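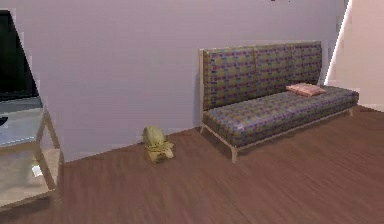 Image: Wetholm Interiors

Participants wanted: upholstery wear study

Retwood Textile Testing is seeking 80 households for a home trial of sofa fabrics. Each household will be lent one armless sofa and must keep a daily log of use until the end of October. Fabric colour is allocated by lot.

Applicants must be 18 or over and live within 100 km of the Diltov laboratory. Homes with cats or dogs are eligible. Smokers' homes are not.

Payment is $500, made on return of the completed log. Delivery and pickup are covered. Applications close 2 January 2025. Quote reference 162.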